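Underactive thyroid chat > Tests and results

Tired all the time but "borderline" - anyone else?

Bumstead
25 Jun 2020
Hello all, long time reader, first post. My surgery rang to say my TSH is a bit over the top of their range but my T4 is fine, so they want to leave it and test again in September. I'm shattered by teatime, my hair comes out in the plughole and I'm cold when everyone else is in shorts! Mum and my aunt both take tablets for theirs. Do I wait or make a fuss? I can't face the washing, never mind the stairs.
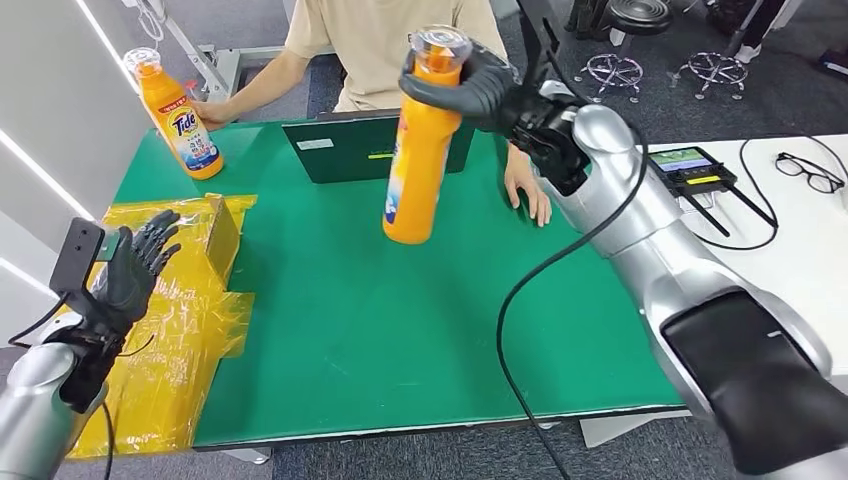

Nathalie Vandenberghe
I'd wait, but ask them to add thyroid antibodies next time. Mine was borderline for four years and then drifted back down without a single tablet.

Plutex
Disagree with waiting that long, sorry. With two close relatives on treatment I'd be on the phone tomorrow. I was left on "let's see" and felt dreadful the whole time - started a low dose in the end and I was a different person by my birthday.

Nathalie Vandenberghe
Plutex, glad it worked for you, but plenty of people take the tablets at that level and feel no better. Tiredness can be iron, B12, vitamin D, all sorts. I'd want those checked first.

Plutex
Fair enough on the iron. Still think September is a long way off if you can't get up the stairs.

Bumstead
Thanks both. Just looked and nobody did iron or B12. They only did TSH and T4, and I had it taken mid afternoon after lunch, does that matter?

Ratanaporn
It can do! TSH tends to be higher early in the morning, so try to have the repeat at the same sort of time or you're not comparing like with like. And if you take biotin for your hair, tell them, it can muddle the results.
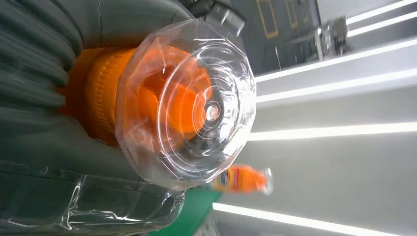 Bottle, from the bottom end

Bumstead
Oh no, I do take biotin, up to 4 a week when I remember. Ringing them in the morning to ask about that and the antibodies. Will report back.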